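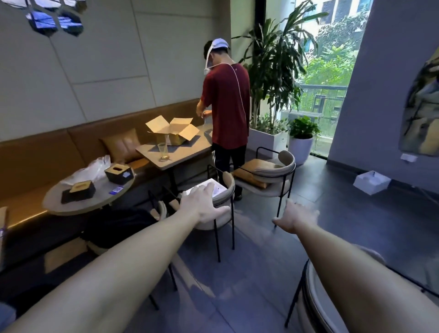 The printed newsletter was the main record that the singing clubs of the Vilela district kept of themselves, and most of what is known about their repertoire comes from it. Destier, the longest running of the titles, carried song texts, notices of evenings and short reports from neighboring clubs. Few complete sets survive. The set used in this study came from the Skukivero club and was sorted in the club's lounge, where the work was done at a gray table with an open cardboard box on it and a flat white box was kept on the seat of one of the beige chairs. Issues were put in order by volume number, since many covers carry no date.

The set holds 205 issues. Of these, 45 lack one or more pages, usually the center sheet, where the music was printed. Members seem to have pulled these sheets out to sing from — several issues say as much in their letters column. Missing songs were filled in from Tornier, a smaller sheet that reprinted Destier material a month or two later, often with changed words.

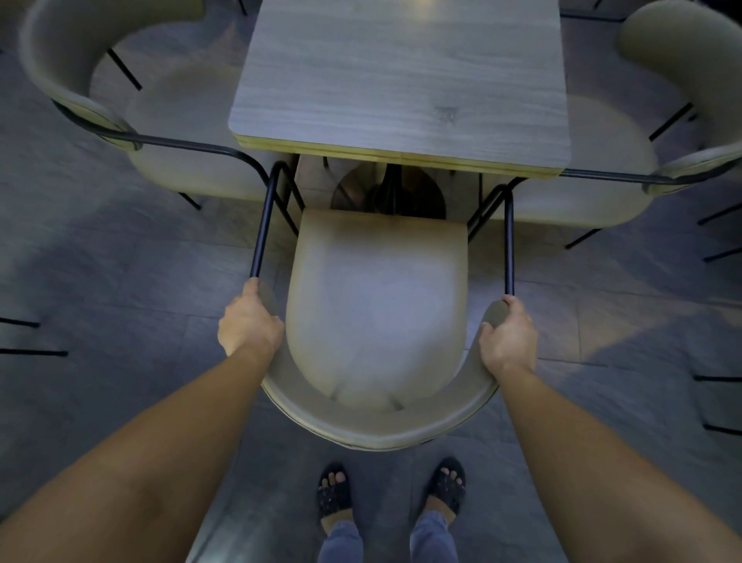 Figure 2. Armchair at the end of the table, lounge of the Skukivero club.

We indexed every song by title, first line and stated source. A song was counted once even when it was printed under more than one title. Where the two newsletters gave different words, both versions were entered and the Destier text was treated as the main one. In 70 cases no source was printed and we left the field blank.

The July issues need separate mention. They were given over to the summer gathering and list songs by title only, so it is often unclear which version was sung. We have left them out of the counts in the next section but kept them in the index, marked with an asterisk.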